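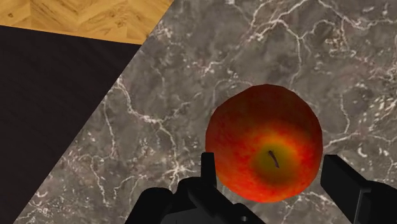

Ticket 2981: Donation page totals don't match club bank statement
Product: Plirkero Club Manager, fundraising module
Club: Etley Motorcycle Club
Opened by: Macarena Sepúlveda
Assigned to: Baltasar Godoy
Priority: Normal
Status: Closed

Macarena Sepúlveda, 9:12 a.m.
We ran our charity ride and have the donation page open until the end of the month. The total on the public page is higher than what came into the club account. The gap is $81. I went through the list twice and can't find it. We have to hand over the checks to both charities at the awards dinner and I would like the number on the check to be right.

What I have tried:
Logged out and back in.
Exported the donor list to a spreadsheet and added it up. The spreadsheet agrees with the bank, not with the page.
Looked for refunds. There are none that I can see.

Baltasar Godoy, 10:40 a.m.
Thanks, Macarena. If the export agrees with the bank, the payments themselves are fine and the problem is in how the page adds them up. Two questions. Did you enter any cash or check donations by hand? And did you sell ride entries through the same page, or only take donations?

Macarena Sepúlveda, 11:05 a.m.
Yes to cash. We had a bucket at the start line in Campos and another at the lunch stop. I entered those as one line each. Ride entries were sold on a separate page and those come out right.

Baltasar Godoy, 11:31 a.m.
I can see both bucket lines. The Campos one is for $52 and the lunch stop one is for $29. Together that is $81, so that is your gap. Both were entered as "offline, not banked." The public total includes them. The export leaves them out unless you tick "include offline" before you download.

Can you tell me if that cash has been paid into the club account yet?

Macarena Sepúlveda, 1:20 p.m.
I thought it had. I'll ask. It was supposed to go in with the raffle money.

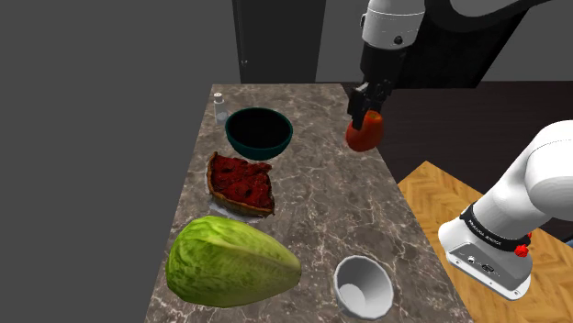
Macarena Sepúlveda, 3:47 p.m.
It has not been paid in. The cash is still in the envelope with the spare rider numbers. It will go to the bank tomorrow morning. So the page was right and the account was short.

While I was in there I found something else. The page shows 5 sponsors and we have 6. Clernis gave us the trophies for the bike show classes and they are missing from the sponsor strip. They are in the sponsor list when I log in.

Baltasar Godoy, 4:15 p.m.
Once the cash is in, open each bucket line, change the status to "banked" and put the deposit date in. After that the export will pick them up without the tick box.

On Clernis: the sponsor strip only shows sponsors with a logo file and a cash amount. They gave goods, so the amount is blank and the page skips them. There are two ways around it.

Option 1. Edit the sponsor, set the type to "in kind," and turn on "show in-kind sponsors" under Page settings, Sponsors. You don't need an amount for this one.
Option 2. Put a value on the trophies. I would leave this alone, as the value would be added to your public total and you would be back where you started this morning.

Macarena Sepúlveda, 4:38 p.m.
Option 1 done. The name shows up now but the logo is stretched sideways.

Baltasar Godoy, 4:52 p.m.
That logo was uploaded as a wide banner. The strip expects a square. Upload it again with white space added at the top and bottom, then clear your browser cache. If you can't get hold of a better file, turn off the logo and it will show the name as text.

Macarena Sepúlveda, next day, 10:08 a.m.
Logo is fixed. Cash is in the bank. Both lines changed to banked. The export, the page and the account now agree.

Could the export warn people when it leaves offline money out? I would have found this myself if it had said so.

Baltasar Godoy, 10:25 a.m.
I've passed that on as a feature request and linked it to this ticket. I don't have a date for it. I've also added a note to the help page on exports.

Closing this one. Replying to the email will open it again.

Resolution: Two offline cash lines not banked and left out of default export. In-kind sponsor hidden by page setting. No fault found in payments.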